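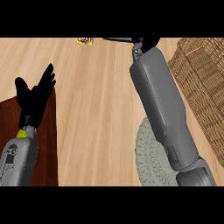 Where had Gemma Marras gone with the town clock money?

To Pikemstead, on the Saturday bus, with 1,065 in an envelope and a sandwich.

The council in Purnach wanted the clock fixed by August. It had said 4:13 for three years, and people had grown used to it. The bakery closed at 4:13. So, in a manner of speaking, did the school.

Old Karaca, the clockmaker, counted the notes twice.

"I can make it run," he said, "but then you'll all be late."

Gemma thought about the bakery – and the long bus ride home – and asked what he would charge to clean the face.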